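4.2 Student data collection in the Jovumeo course

The second body of data comes from the project half of the Jovumeo course, in which student teams record themselves doing small table tasks with hand-held grippers and then train a policy on what they recorded. The course handbook claims that 200 demonstrations per task are enough for a team to get a working policy by the end of June. We found little to back this up. The number seems to have been carried over from an earlier course at Ostik, where the objects were rigid blocks and the table was plain gray.

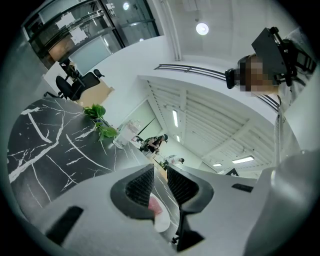
Teams logged 900 demonstrations in all. After we removed recordings with lost tracking or a missing head view, 797 remained. The students' own logs had marked 68 of the rejected recordings as good, which makes us doubt any success rate a team reports for itself. The handbook asks for a second team to check each log, but the logs we received carry no sign that this was done. We therefore relabeled everything and use only our own labels in what follows.

A further worry is how narrow the tasks are. Koutsoukos, the baseline model handed out to every team, is scored on whether the object ends up inside a marked zone, and the score ignores what state the object is in when it gets there. That may be fair for a block. It is harder to defend for the setup in Figure 3, where a square red food item sits on a small white plate and the open fingers of the right gripper reach toward the rim. A policy could squash the food and still earn full marks.

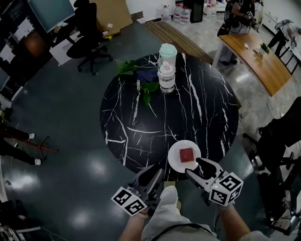

Figure 3. Table task with two hand-held grippers, head view.

Background is the other thing the course treats too lightly. Teams were told that variety in the room would help the policy generalize, yet most of them worked at one table for the whole project. The black marble top with its bold white veins is a striking surface, and a model trained on it could easily come to depend on the pattern. The Nukis test set, recorded on other tables, was meant to catch this, but only two teams ran it before handing in their reports.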